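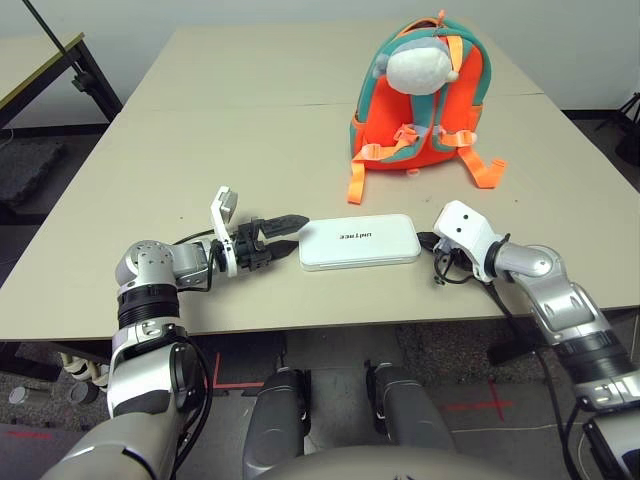
La mochila del jardín de infancia
24 Jun 2019

En el taller de Tomis, el club de robótica de la escuela técnica de Endmont, los alumnos llevan semanas tratando de resolver un problema que cualquier madre despacha a las ocho menos cuarto con el café en la otra mano: meter una cosa en una mochila.

La mochila es infantil, naranja rojiza con ribetes turquesa y una cabeza de peluche que asiste a los ensayos sin pestañear. La cosa es una caja blanca y plana. Los tirantes, largos y blandos, se desparraman por la mesa y tienen fama de enredarse con todo lo que lleva cable.

«El primer día apuntamos 31 intentos y 2 aciertos, uno de ellos discutido», cuenta Ryota Kobori, que dirige el club y defiende el aprobado del segundo con un ardor de abogado. El reglamento de la copa Higuchi, que se celebra en agosto, concede 200 segundos por prueba. El equipo gasta buena parte en decidir por dónde se coge la caja.

El programa se llama Plumon, por la ligereza a la que aspira. Va por las 3650 líneas, y una larga discusión sobre la cremallera quedó aplazada hasta después de los exámenes. Kobori ha prohibido mencionarla en el taller. Los de primer curso la mencionan en el pasillo.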